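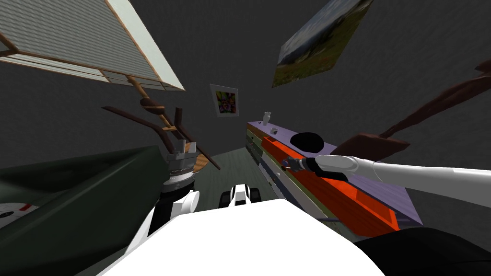

November
Posted by Florian Hervieu

I spent most of this month collecting demonstrations, and since a few people have asked what that involves, I thought I would write it down before I forget the details.

The short version is that we are teaching a simulated two-armed robot to do small jobs in a simulated living room. A person drives the robot through a job with a pair of hand controllers, the computer records everything, and later a learning system is trained on the recordings. My part is the driving and the sorting afterwards. Shiyu Xiao wrote the training side and Fasil Gebremichael looks after the simulator. We call the whole thing Elville, after the first room Fasil built. The room has changed many times but the name stayed.

As of Wednesday we have 3178 recordings. Of those, 1234 have been checked and marked as fit for training. The rest are either waiting or thrown out, and I would guess a fair number of the waiting ones will be thrown out too.

What a recording is

Each one starts with the room being set up again. The furniture keeps to its general plan, but the small objects move, the pictures on the wall get swapped, and the colours change. A dresser can be plain one day and purple the next. Shiyu wants this because an early version of the system learned to find a drawer by its colour and was lost as soon as we changed it. It would reach for anything of the right shade, including, once, a cushion.

Then I read the instruction off the side of the screen. They are short: open the drawer, close the drawer, pick up the box. I press record, drive, and press stop. Every recording keeps the positions of the joints, the opening of each gripper, the instruction, and the pictures from the cameras. The head camera looks over the robot's chest into the room, and each wrist has one of its own which looks out past the fingers.

If a run goes over 60 seconds it gets cut automatically. That sounds generous until you have tried to get a thumb-sized target between two flat fingers with no sense of touch.

The boxes

I find the wrist views the most useful when checking. From the head camera a grasp can look perfectly good when the fingers are well short of the object, or past it. The wrist camera doesn't flatter you in the same way.

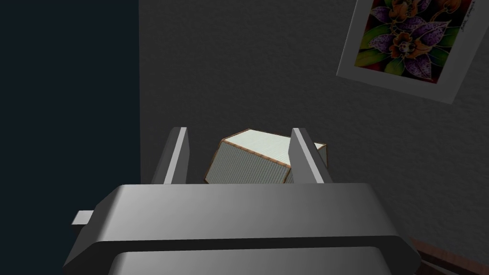
Wrist view, with the fingers open and the cardboard box between them.

Boxes are harder than they ought to be. If the box is square to the gripper you can simply move forward and close. If it has been set down at an angle, the fingers meet the corners first and the box turns or shoots away. You have to roll the wrist to match, and my early recordings are full of me rolling it the wrong way, stopping, and rolling it back.

For a while I kept those. My thinking was that a robot ought to see some mistakes and how to get out of them. Shiyu was not against it, but she pointed out that in my case the mistake took up most of the recording, so that is what the system would mostly learn. We agreed on a rule. A slip that is put right straight away can stay. Dithering goes. I now plan the angle of the wrist before I press record, and the runs are a good deal shorter.

Something else I had to unlearn was stopping to think. When I pause, the arm pauses, and the system has no way of knowing that I was only reading the instruction again or reaching for my tea. One of Shiyu's trained versions used to halt in front of every box for no reason we could see. We went through the recordings and there I was, halting in front of every box.

Who drives

At the start I did all of it. Then Ulises Bustos joined for two afternoons a week, and Guangming Gu has been doing the odd evening from Sernovville over a remote link. I worried that three people would make the set messy, and it did, a bit. Ulises comes at everything from above. I tend to come in level and from the side. Guangming is slower than both of us and much smoother.

Shiyu trained one version on my runs alone and another on a mix of the three, with the same number of runs in each. Mine did slightly better in rooms laid out the way I was used to. The mixed one did better when things had been moved, and that is the case we care about, so I have stopped asking Ulises to do it my way.

The remote link causes its own trouble. There is a small delay, and Guangming allows for it by making each movement and then waiting to see it happen. We tag his runs so they can be left out if it becomes a problem. So far it hasn't.

Checking

This is the dull part and also the part I would least like to hand over to a script. Fasil's simulator can tell us whether a drawer has moved far enough to count as open, and it marks each run as a pass or a fail on that basis. It is right most of the time. The trouble is that it will happily pass a run where the forearm caught the drawer on the way past and dragged it out by luck. The number is fine and the movement is rubbish.

So I watch them, at double speed, head view on the left of my screen and wrist views on the right. I look at whether the gripper was doing the work, whether the other arm stayed out of the way, and whether the written instruction matches what was done. That last one catches more than you would think. I had a whole batch from one morning labelled "close the drawer" where every run was an opening. I had clicked the wrong line in the list and carried on for an hour.

I can check for about an hour and a half before I start waving things through. After that I go back to driving, or go for a walk.
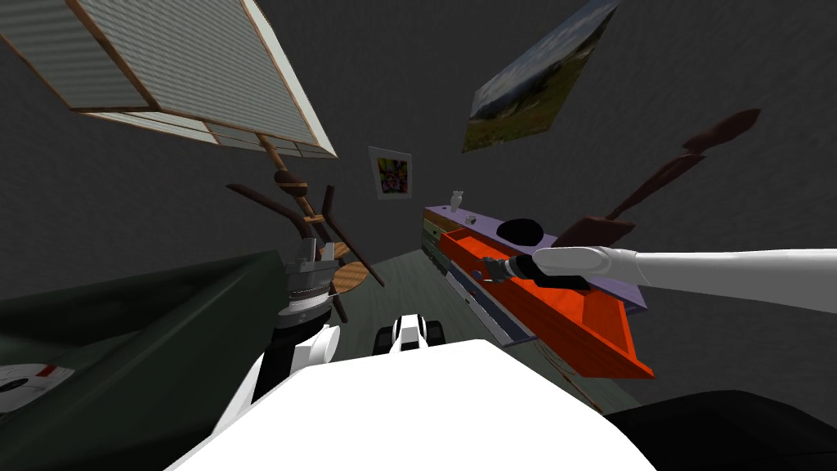

Drawers

Drawers are what I have been on most recently. In the simulated room the dresser is long and low and there are usually a few small things standing on top of it. You want the gripper to get to the front edge without sweeping over the top, so the approach matters more than the pull.

The pull itself has to be straight. People pull drawers with a bit of a curve because the elbow swings, and a real drawer forgives you. Ours used to jam at the slightest sideways load. Fasil loosened the runners after I complained, then tightened them halfway back when Shiyu complained that it had become too easy to be worth learning. The present setting is a compromise and I have got used to it.

We also changed how runs begin. At first every drawer run started with the drawer fully shut. The trained system then did well on shut drawers and very badly on ones left slightly open, which it tried to grip in the place where the front would have been. Now the starting position is picked at random between shut and halfway, and I have had to redo a large part of the set. I was not pleased about it at the time. It was the right decision.

The left arm is the other thing. For drawer jobs it has nothing to do, and in my first few hundred runs I let my left hand drift about while I concentrated on the right. The robot copied that too, with the left arm wandering up and down beside the furniture. These days I rest my left hand on the desk and leave it there until the run is finished.

What comes next

The plan for the rest of the winter is a second room, called Hirmont, with a different layout and a kitchen counter. Fasil has the walls and not much else. I would like to have the waiting pile checked before it is ready, though at my present speed I doubt I will.

We also want to try longer jobs, where the robot opens a drawer, puts the box inside and shuts it again. I have driven a handful of these for practice and they are tiring. By the time I get to the shutting part I am usually rushing to beat the cut-off, and it shows. Shiyu is going to raise the limit for those. Ulises thinks we should record the stages separately and join them up later, and the two of them are still arguing about that in the Feng channel, so I will wait and see what I am told to do.

If you are collecting this sort of data yourself and have found a decent way to sort the waiting pile, please leave a comment. I am currently doing it by date, oldest first, so I keep having to watch my worst work.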